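Pedido de assistência n.º 2.562
Assunto: porta do armário alto não fica fechada
Produto: armário alto cinza-claro, puxador preto comprido
Aberto por: Anneliese Ostermann
Estado: à espera de resposta

Mensagem 1
Olá, pessoal da Esell! Comprei com vocês o armário alto da linha Brollivach, porta cinza-claro, daqueles com o puxador preto curvo que vai quase de cima a baixo. Gosto muito dele, mas a porta deu para abrir sozinha. Fecho, ela encosta direitinho, viro as costas e dali a pouco já está aberta outra vez, bem em cima da mesa de madeira que fica ao lado. Não faz barulho nem nada, vai abrindo devagarinho. A montagem foi em julho e até o Natal não tive queixa nenhuma. O que é que eu faço? Aperto alguma coisa?

Resposta do suporte
Olá, Anneliese. Por favor, confirme se o armário está nivelado e se os parafusos das dobradiças estão apertados. Informe também se a porta tem fecho magnético ou de pressão.

Mensagem 2
Oi de novo! Fui ver tudo com calma ontem à noite e anotei por ordem, para não me perder:

Nível: pus o nível de bolha em cima do armário e ele pende um pouquinho para a frente. Calcei os dois pés da frente com um pedaço de cartão dobrado e a bolha foi para o meio. A porta ficou fechada a noite inteira (festejei cedo demais) e de manhã estava aberta.

Dobradiças: a de cima estava frouxa, dei quase uma volta inteira no parafuso. As outras estavam firmes. Com isso a porta deixou de raspar embaixo, coisa que eu nem tinha reparado que ela fazia – só notei quando parou!

Fecho: é o magnético, o pequeno, marcado Harms na lateral. Limpei a chapinha com álcool, saiu uma poeira cinzenta, e depois pareceu puxar melhor. Durou uma tarde.

Puxador: lembrei que ele é comprido e pesado e pensei que talvez estivesse puxando a porta. Verifiquei os dois apoios, o de cima e o de baixo, e nenhum tem folga. Não tirei o puxador para testar porque tenho medo de não acertar os furos depois.

Ah, e antes que perguntem: os adesivos (os óculos, a lua, o gato e companhia) estão todos na face de fora da porta, nada na parte que encosta no armário. Não queria ter de tirar nenhum, o gato é o meu preferido e já sei que não descola inteiro. Se for preciso trocar a porta, dá para trocar só a ferragem primeiro?
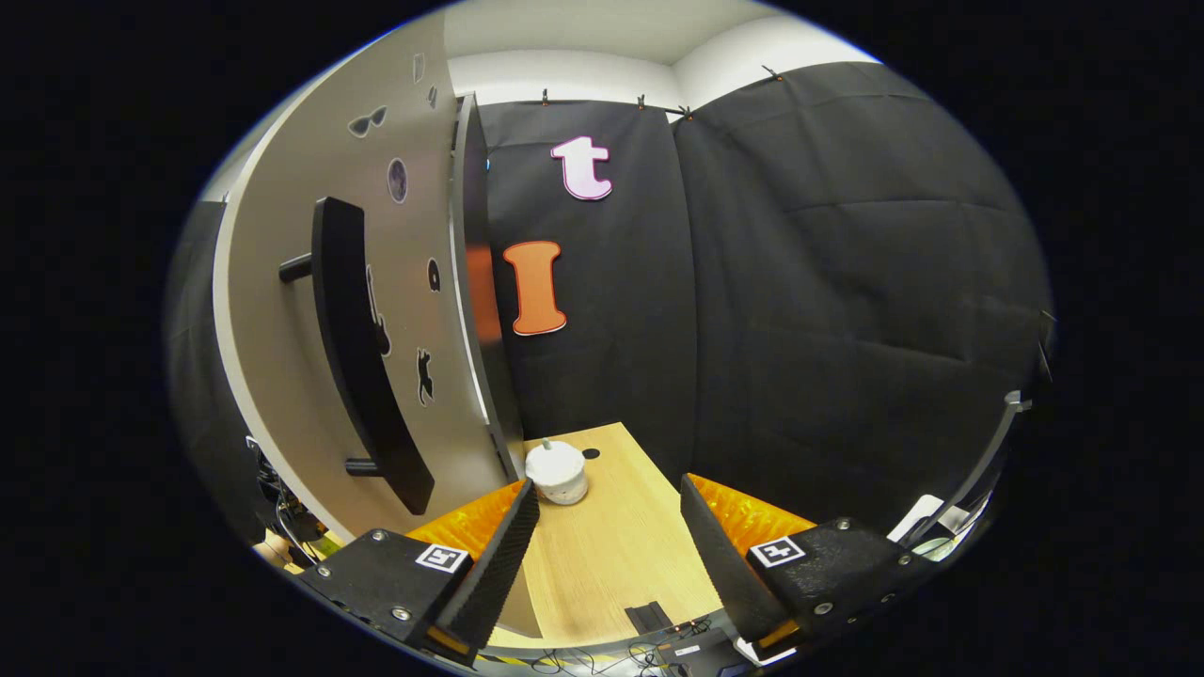
Outra coisa que me esqueci de dizer na primeira mensagem: experimentei um fecho de pressão da Fultito que tinha numa gaveta, preso só com fita dupla-face, para ver no que dava. Segurou a porta dois dias seguidos, até a fita ceder. Então desconfio mesmo do ímã. Se vocês tiverem um mais forte que sirva nos mesmos furos, eu prefiro, não quero fazer furo novo no armário.

Resposta do suporte
Obrigado pela foto e pelos testes. O fecho de substituição é a peça 873, compatível com os furos existentes. Podemos enviá-la ao abrigo da garantia. Mantenha os pés nivelados e não retire o puxador.

Mensagem 3
Maravilha, pode mandar! O endereço é o mesmo da encomenda. Só uma dúvida: a peça já vem com os parafusos ou uso os antigos? Um deles está com a cabeça meio gasta, culpa minha e da chave errada. Enquanto não chega, vou deixando a porta presa com um elástico no puxador – feio, mas segura.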